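Taquilla Clusden: los datos de recaudación que fui juntando

LÉEME, versión 2

Hola. Si has llegado hasta esta carpeta es porque te gusta el cine, te gustan las hojas de cálculo o te gustan las dos cosas, como a mí. Lo que hay dentro es una tabla con la recaudación de estreno de comedias y dramas románticos en los cines de Clusden y alrededores, más un par de archivos de apoyo. Empecé a montarla una tarde en que discutí con Océane Sutherland sobre si las románticas funcionan mejor cuando se estrenan solas o cuando comparten cartelera con una de acción (ella decía que solas, yo que daba igual), y al final los dos nos quedamos sin argumentos y con muchas ganas de mirar números.

Qué contiene

El archivo principal es estrenos.csv y tiene 391 filas. Cada fila es una película en un cine durante su primer fin de semana, así que una misma película puede salir varias veces. Ojo con esto si vas a sumar por título, que yo mismo metí la pata al principio y me salió un taquillazo que jamás existió. En total hay 86 títulos distintos.

El archivo cines.csv lleva la lista de salas con su aforo y el barrio. Y luego está notas.txt, donde apunto rarezas: pases cancelados, entradas a precio reducido, una sesión de medianoche que el Cine Hodžić contabilizó en el día siguiente... Léelo antes de sacar conclusiones, por favor.

Columnas de estrenos.csv

titulo: el título con el que se anunció en cartelera, con tildes y todo.
cine: el identificador de la sala, que enlaza con cines.csv.
mes: mes de estreno, en minúsculas (enero, febrero...).
sola: sí o no, según si fue el único estreno de la semana en ese cine.
recaudacion: lo ingresado el primer fin de semana, en moneda local y sin decimales.
ocupacion: porcentaje de butacas vendidas. Vacío cuando el cine no me lo dio.
critica: la nota media que le puso la prensa local, de cero a diez.

De dónde salen los datos

Casi todo viene de los partes que cuelgan los propios cines en el vestíbulo o mandan en su boletín. Los del Cine Hodžić me los pasó Kwok-wai Chuang, que lleva años guardándolos en una carpeta de anillas y tuvo la paciencia de escanearlos enteros — gracias otra vez, te debo una cena. Los de la sala Pruvavton los copié a mano, y ahí puede haber erratas. Revisé la columna de recaudación dos veces, pero la de ocupación solo una.

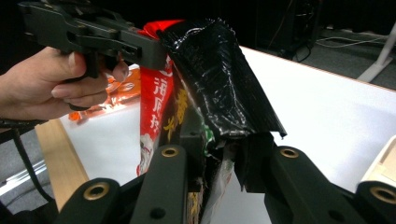 Una bolsa roja de aperitivos, con letras blancas y amarillas.

Lo que NO hay en la tabla es el dinero de palomitas, refrescos y demás. Me lo habéis pedido varias veces y me encantaría tenerlo, porque hay salas que viven de eso, pero ningún cine me ha dado una cifra que se pueda comparar con la de otro. Si alguien la consigue, ¡que me escriba!

Problemas conocidos

Hay dos películas con el mismo título y distinto año, y en la tabla se distinguen únicamente por el mes. Tengo pendiente añadir una columna de año.

Las notas de la crítica son muy generosas en los primeros meses y bastante más duras después. Cambió la persona que escribía en el periódico, y se nota una barbaridad. Yo no las usaría para comparar épocas.

Enero está flojo de datos. La sala Pruvavton cerró por obras y no hubo partes, así que el bajón que verás en cualquier gráfico es en buena parte culpa de eso y no de que la gente dejara de ir al cine.

Cómo usarla

Los archivos están en UTF-8 y separados por punto y coma. Si al abrirlos ves símbolos raros en Hodžić, cambia la codificación al importar y listo. Yo trabajo con una hoja de cálculo normal y corriente, nada sofisticado.

Puedes usar los datos para lo que quieras, también para escribir una reseña o llevarle la contraria a tu cuñado, siempre que menciones de dónde los sacaste. Si publicas algo, mándame el enlace, que me hace mucha ilusión leerlo.

Próximos pasos

Quiero incorporar los cines de Nudville, que estrenan con una semana de retraso y eso complica lo de la columna sola. Océane propone contar la semana desde el estreno en cada ciudad — yo todavía no lo veo claro. Mientras lo discutimos, las correcciones van en notas.txt, al final del todo, con tu nombre y el número de fila.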